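# Bench check before the two-arm folding runs – Thursday, Divel cell

Filled in by me, with Reshma Buthelezi on the stop button. Same sheet we always use, plus my usual rambling in the comments.

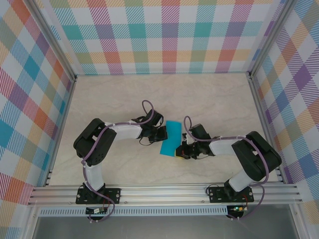
We're comparing two ways of teaching the same fold: demos only, and demos plus a short correction pass. Each policy gets 150 trials, so anything that drifts halfway through ruins my week (it did in September!).

**Mounting and frame**

- [x] Base plates tight on the front rail. *Left one took a tiny nudge of the hex key. Logged it.*
- [x] Corner brackets snug
- [x] Patterned panels flat, no sagging. *Please don't swap these between policies – Italo, I'm looking at you. New background, new experiment.*

**Cables**

- [x] Purple cables have enough slack for full reach on both arms
- [ ] Left cable clear of the elbow through the whole motion. *It crosses right over the joint. Moved fine by hand, but I want a clip on it before we go past 100 trials.*
- [x] Red wires seated at both boards
- [x] Nothing hanging where a knee can catch it. *The loops under the front rail still bug me. Stand back from them, okay?*

**Grippers**

- [x] Fingers clean, no tape residue
- [x] Both close evenly on a test strip
- [x] Force limit the same left and right. *Checked twice, it's the setting I always mess up.*

**Stop and restart**

- [x] Stop button halts both arms
- [x] Arms hold position after a stop
- [ ] Restart needs a second press. *Nope! Came back on one press, 4 times in a row. Manuela Ferri has the ticket, and until it's fixed one of us stays at the button for every trial.*

**Scoring**

- [x] Start angle of the blue sheet comes from the random list, not from whoever's in a good mood
- [x] Scorer doesn't know which policy is running. *Glenys Sayce is scoring from the Ninatcombe office, so that's easy.*
- [x] Dropped grasps count as failures, even the cute near misses

Okay to run with supervision, no overnight batch. Trial 174 from the pilot still needs a rescore, and the cable clip goes on first thing after lunch.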